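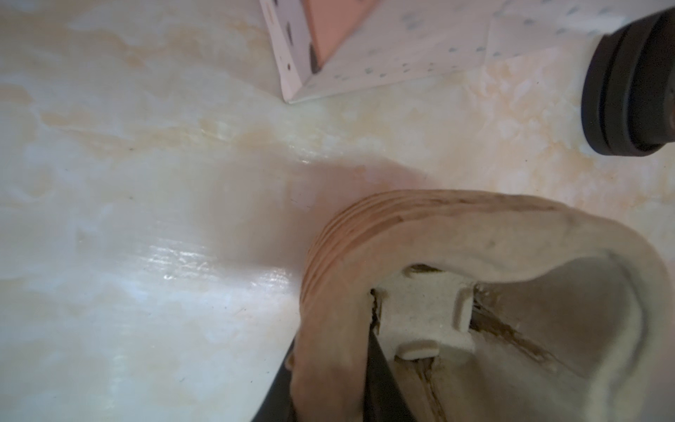 Two arms, one coffee order: the Sokdale robotics club takes on takeaway

5/19/22

Readers of this newsletter will know I've been hard on the robotics club before. I said the line-following cars went in circles, and I said the sorting machine was a very expensive colander. So when the club wrote to tell us its new project was "a bimanual barista", I put the kettle on at home first and went over to the Sokdale campus expecting very little coffee.

There is no coffee. I'll get that out of the way. What the students are building is a system that packs a takeaway order: cups, lids, a carrier, a paper bag, the odd straw. Two robot arms share one table, and the club wants them to do what any teenager behind a counter does with one eye on the clock. The name "barista" came from whoever wrote the funding application. The members I spoke to were a bit embarrassed by it and would like it dropped before the showcase.

The group calls the project Vatum. I asked what it stood for and got three different answers, so I've stopped asking.

What they say it does

The claim, as set out in the project plan, is that a student sits down, guides both arms through a packing job by remote control, and repeats it until there are enough recordings to train a program that can have a go on its own. The plan calls for 200 recordings of each task. That's a lot of cup handling for a group that meets after class and has to be out of the building by 8 pm.

I have no quarrel with the method. People learn by watching too. My trouble is with the word "learn", which gets thrown around the lab very freely. A program that can put a cup in a carrier when the carrier is where it was last time has learned something, but I wouldn't let it near my lunch. To the club's credit, the senior members say much the same thing, only with graphs.

The carrier is the hard part, and I hadn't expected that. It's moulded pulp, the stuff egg cartons are made of, and it has some give in it. Squeeze it too gently and it slides away. Squeeze it too hard and you've got a carrier with a bite out of it. A person sorts this out without thinking, and could do it while complaining about the weather. The students have spent most of the term since January on that one item, and their notes on grip force run longer than some essays I've had to mark.

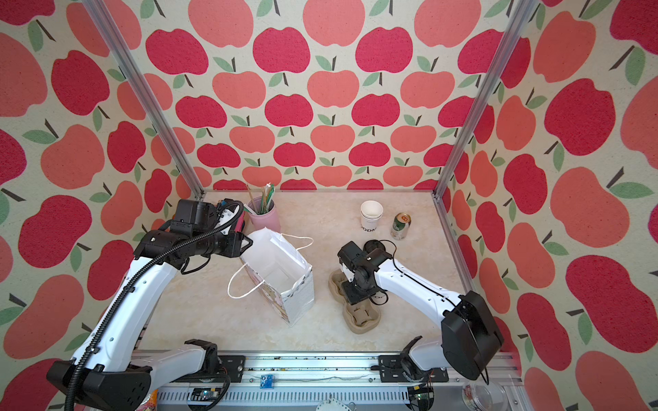
The takeaway bench at Sokdale, with the right-hand gripper down in the cup carrier.

About those apples

Yes, the booth is papered in apples. Everyone who visits remarks on them, and so will you. I rather like them, which annoys me, as I'd come prepared to complain about grey panels and blinking lights. The club has a theory that a busy background makes for a tougher program, one that won't fall over the minute it's put in front of a real kitchen wall. It may be right. I asked whether anyone had tested the theory against a plain background and was told it was "on the list". A lot of things are on the list.

I'd like to see that one moved up. It's cheap, it would take an evening, and it would tell us whether the apples are science or decorating. The Quezada college team, which will be at the same showcase, has apparently gone the other way and works against plain white. There's your comparison, sitting a short bus ride away, and so far as I can tell neither group has rung the other.

The scoring problem

The showcase at Galau is less a competition than a supervised demonstration with points. Each team gets 15 minutes at the bench and is marked out of 100. I've read the marking sheet twice and I still think it's lopsided. Far too much of it goes on whether the item ends up where it should, and hardly anything on what state it's in. Under these rules a crushed cup in the right hole beats a perfect cup sitting beside it. Anyone who has carried four flat whites up a flight of stairs would mark it differently.

The students have noticed this as well, and I gather there was a fairly lively argument. One side wanted to practise for the points. The other wanted to practise doing the job properly and let the points look after themselves. They've settled on doing it properly until the last fortnight and then practising for the points, which is how most of us got through school. 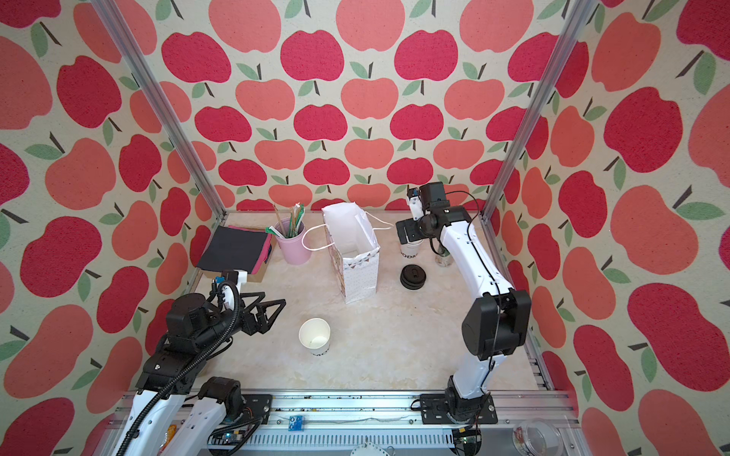 Will the arms be working on their own at the showcase?
For part of it. The club plans to run the cup and lid tasks under the trained program and keep the bag under remote control, with a student at the controls the whole time.

I think that's a sensible split, and I'd ask the club to say so loudly on the day. At last year's showcase I watched a crowd clap for a machine that was being steered by a lad behind a curtain. He wasn't hiding, exactly, but there was no sign up either, and I heard a parent tell her daughter that the robot had "worked it out". It hadn't worked anything out. If a person is driving, put the person out front where we can see them. The driving is a skill in its own right and takes some getting used to, as I found when I was given a turn.

My turn at the controls

I wasn't good. I went for a paper cup with the right arm and spent what felt like a school holiday hovering over it. You lose all sense of depth. You've got a view from the side and a view from the wrist, and they don't agree, or your brain doesn't think they do. When I finally closed the gripper I'd missed by the width of a thumb. The student beside me said that was normal and took the controls back rather quickly.

So I came away with more respect for the drivers than I'd gone in with, and about the same amount for the robot.

I also have more time for the small stuff than I did. The bag has rope handles, and rope handles go wherever they please. Straws roll. Stacked lids want to stay stacked. None of this makes it into the glossy video the club put together for open day, where every move has been sped up and set to music. I'd show the slow version. Show the arm stopping short, backing off and coming in again from a better angle. That's where the work is, and a prospective student who finds that dull is going to be miserable in the club anyway.

One more grumble, on sharing. Having two arms at one bench sounds twice as good as having one, and on paper it is. In practice

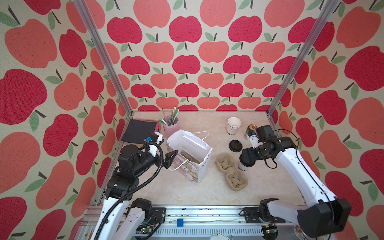
each arm has to stay out of the other's road, and a fair slice of the club's time goes into deciding who reaches where. The current rule is that the left arm looks after the bag and the right arm looks after the cups, and they only meet when something has to be handed across. It works well enough as a rule. It also means that for long stretches one arm is waiting on the other, and I did ask why you wouldn't save the money and use one. The answer was that one arm can't hold a bag steady and load it at the same time. Fair enough. I've tried to do that with a hand full of keys.

Is it worth the bench space?

The club is asking to keep the room next year, and the ceramics group would like it back. I'm on the record as having wanted ceramics to win. I'm now less sure. The project is slow, it's oversold by its own paperwork, and I'd bet my morning coffee that a fully packed order won't leave that bench without human help this year. But the students know which bits don't work and will tell you if you ask, and they keep proper records of the failures. I can think of commercial outfits that don't.

What I'd want before signing off on another year is a plain-background test, a failure log that goes up on the wall at Galau beside the highlights, and a new name for the thing. I've suggested "the packing project". It wasn't popular.

New members are welcome and don't need to be studying engineering. The club is especially keen on people with patience for repeated trials, and on anyone who has worked in a café and can show the rest of them how to load a carrier so it doesn't tip. Bring closed shoes, and leave your own cup outside the door, as drinks aren't allowed in the lab. Letters disagreeing with me about ceramics can go to the usual address.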